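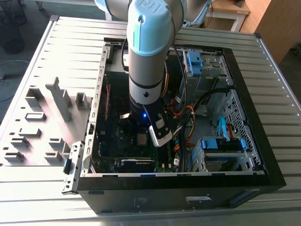
Old towers, opened up

The Hornurden office cleared a cupboard in July and the computers came to our bench, where they go on their sides and lose a panel. It is undignified, but so is being a doorstop.

Black tower, green board
Graphics card along the bottom, blue clips on the drives, orange and red wires fanned out beside the motherboard – the tidiest cabling it will ever have. Asking price at the Cultisia sale is 30, thick black cable included.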